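Home | Notes | Tooling | About

Stop tuning the planner, fix the logs

Filed under: Robot software, Opinion

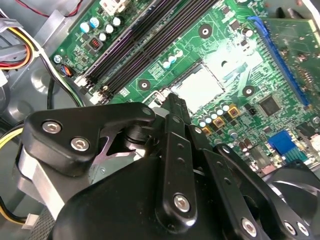 Every week someone at Tavley asks for a smarter planner. Wrong ask. We went through 298 failed runs in February and 60 had no usable timestamps on the force data. None. So what exactly are we tuning against?

Shirley Charbonneau wrote our replay tool, Hoani, in her spare time and its done more for teardown work than any model swap. Scrub back, see the planned path next to the real one, see which one lied. Boring. Works.

But tools don't get demo slots so they dont get budget. Give me one clock and a replay button before another 200 parameters. Planner can wait till spring, I'll argue that with anyone.

721 views | 12 comments | Share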